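How does a robot learn to hold on?

Think about the last time you picked up something fiddly, like a wet bar of soap or a bunch of keys. You didn't have to tell each finger what to do, did you? Your hands have been practising since you were a baby. A robot's hands haven't, so somebody has to help them along.

Birsen Güneş and Florian Leblanc work on a robot called Tosh, and they wanted to find out whether it learns better from one object shown over and over, or from a great big muddle of different ones. So they guided its arms by hand through 3490 tries - yes, it took ages! - using 184 objects. Then they let a computer program study all those tries and look for patterns.

The muddle won. When Tosh was given things it had never met before, the version that had practised on lots of objects dropped far fewer of them.

Why is a padlock tricky?

It has a smooth, rounded body, a loop at the top that can be open or shut, and sometimes keys dangling underneath. Tosh has only two fingers on each gripper, so it has to choose its spot with care. The orange padlock is being held by its squared-off black bottom, with a finger on either side and the keys hanging down in between. 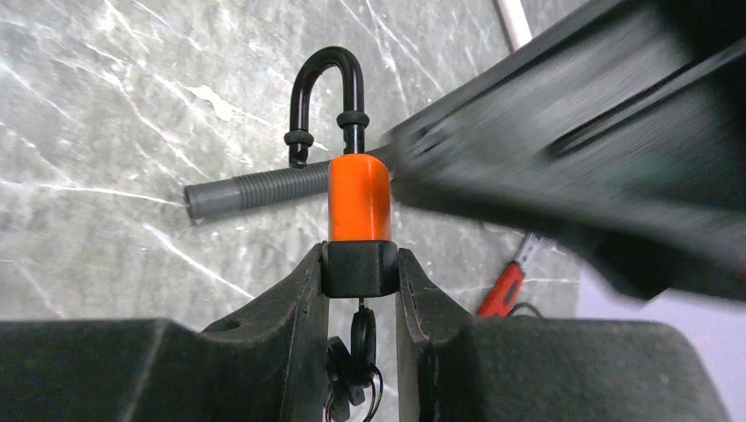 Try it yourself

Use just your thumb and one finger to pick up a spoon, a sock and a grape. Where did you pinch each one?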